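Werkstattbuch Maskenbau, Serie »Dradumari«, April

Später Abend, alle anderen sind weg, und ich will das noch aufschreiben, bevor ich es vergesse. Folge 5 ist durch! Die Zwillingsszene, vor der ich seit Wochen Bammel hatte: Jonalyn spielt beide Schwestern, und zwischen den Takes mussten wir sie von der braven Ornley zur vernarbten Tarigan umbauen. 98 Minuten beim ersten Mal, viel zu lang. Die Narbe am Kiefer wollte einfach nicht flach anliegen, die Kante hat im Streiflicht geschrien.

Neue Reihenfolge, bitte merken: erst Perücke, dann Narbe, dann erst Hals. Und den Kleber dünner auftragen, zwei Schichten, dazwischen Geduld (ich, ha). Damit waren wir beim letzten Umbau deutlich flotter - Zeit hat leider keiner notiert. 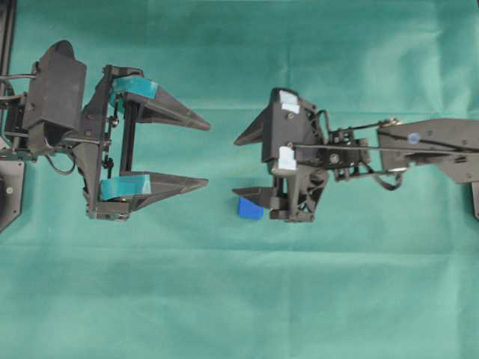
Stijn De Bruijn meinte am Monitor, die Maske sei ihm fast egal, man erkenne Tarigan schon daran, wie Jonalyn den Kopf hält, bevor überhaupt Licht auf der Narbe ist. Stimmt ja auch. Sie zieht die Schulter hoch und ist jemand anderes, ich krieg da Gänsehaut! Trotzdem möchte ich für Folge 8 eine weichere Kante, da kommt die Großaufnahme am Hafen von Fadport, und da sieht man alles.

Offen: Narbe Nr. 9 neu gießen, Hautton eine Spur kühler. Amirul fragen, ob er die alte Form noch hat. Zweite Perücke waschen.

Abgelegt unter: Serien, Maske & Kostüm, Hinter den Kulissen
Drucken | Per E-Mail senden

Kommentare

Rohani Kwok: Form liegt bei mir im Regal, nicht bei Amirul. Bring ich morgen mit.

Abundio Becerra: Bei der Halspartie bitte an den Kragen denken, der scheuert am Rand!

Amirul Wijaya: Kühler ja, aber nicht zu sehr, sonst wirkt sie im Nachtlicht grau.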